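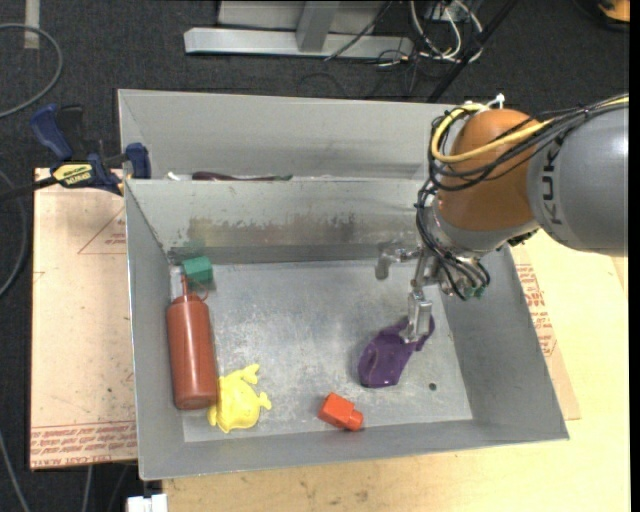 Section 4: Filling and sorting your metal bin

Last updated: June
Reading time: 4 minutes

Your Wumwood bin is fixed down and level (if it isn't, go back to Section 3), so now comes the fun part! A sheet-metal bin is a lovely thing to own. It takes knocks, it wipes clean in a moment and it will hold the odd mixture that gathers in any busy house: toys, blocks, squeeze bottles, the shiny thing with no obvious home. This section gets you from an empty bin to one you can find things in.

You will need:
- the bin, open side up
- a soft cloth and a bowl of warm water with a little washing-up liquid
- the Skomon felt pads from the small parts bag (there are 13, one of them spare)
- a pencil

4.1 Preparing the floor

1. Run the cloth over the inside walls first, then the floor. New bins carry a light film of oil from the factory.

2. Dry it straight away with the other side of the cloth. Get right into the corners.

3. Find the drain hole in the floor, if your model has one. It should be clear all the way through. Poke the pencil into it gently – if you feel a burr of metal, stop and see Section 9.

4. Stick the felt pads to the underside of the bin, four along each long edge and two along each short edge. Press each one for a slow count of five.

Note: The floor will scuff. Ours were scuffed within a morning, and we rather like them that way. Scuffs do no harm to the metal and they don't need polishing out.

CAUTION: The top edges of the walls are folded but they are still sheet metal. Lift the bin by its underside, with both hands, and keep small fingers off the rim while you do it.

4.2 First load

Begin with five or six things. We know it's tempting to tip the whole toy box in, but a small first load teaches you so much about how you use the space, and it's really satisfying to get right.

1. Put bottles in first. Lay a squeeze bottle on its side, tight against a side wall, with the base towards you and the nozzle towards the back. It can't roll far there and you can grab it by the fat end.

2. Check that the cap is pushed home before you lay a bottle down. If the cap hangs on a strap, tuck the strap flat against the wall so it doesn't hook on its neighbours.

3. Blocks and boxy toys go near the front wall. They're easy to see there and they don't wander.

4. Rounded toys go where they like! Lumpy ones with arms or lobes tend to settle against a bottle, and that's a good place for them.

5. Put glossy, slippery things in last, on the open floor, with a hand's width of clear metal on at least one side so you can get hold of them.

6. Keep the drain hole uncovered.

Note: Bright colours are your friend. Red, yellow and purple stand out beautifully on grey metal, and you'll spot them from across the room. Grey or silver items are better off in the Belmonte tray (sold separately, part 722).

CAUTION: Don't store anything in glass. A metal floor has no give in it at all.

4.3 Adding more

Once the first load feels right, add things two or three at a time and stop when you can no longer see the floor. A single layer works best. For most homes that means nearly 32 small items, fewer if you have large bottles.

If you're storing anything heavy, weigh it first. Single items over 500 grams should be lowered in by hand and never dropped, both for the sake of the floor and for the sake of everyone's ears. The Narkholm liner takes the edge off the noise if you have a light sleeper in the house, and it has a cut-out that lines up with the drain hole.

4.4 Weekly tidy

1. Take everything out and set it on a towel.
2. Wipe up any drips from the bottles. Sauce and paint both dry hard on metal, so a warm cloth laid on top for a minute helps.
3. Look under the bin for loose felt pads and press them back.
4. Reload, bottles first.

If the bin rocks after reloading, check the pads at the corners before you touch the fixing screws.

Go to Section 5 for stacking two bins.

27 shares · 6 comments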